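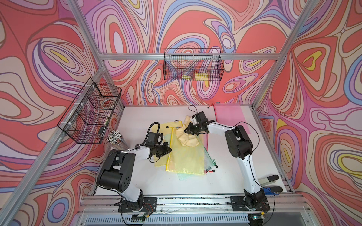

Three pages of rules for handling a pouch is two more than I got for my forklift, writes Piret Tamošiūnaitė in response to Cemberg's new good-practice sheet for two-armed workcells, out Friday.

The sheet has 33 clauses. Clause 4 says grippers must not pull on the same cloth without a force limit, a courtesy long denied to siblings.
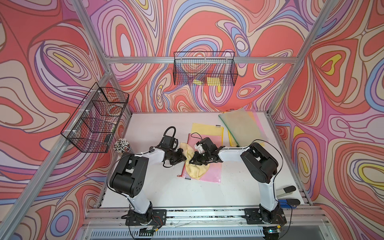

Tidiness, at last

Tools left on the table must now be listed in the log. Atif Talpur, who drafted the clause, wanted them banned outright and was outvoted.

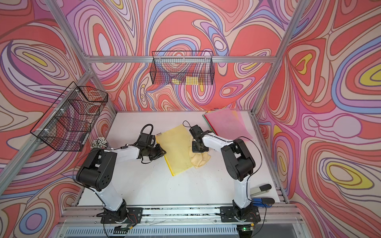 Shops have until July to comply. Skerley has asked for longer, citing the paperwork. 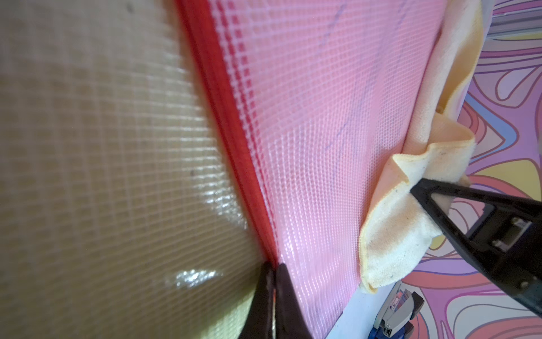 Wrist cameras get a clause too: lenses are to be wiped every shift, by a person, who must sign for it.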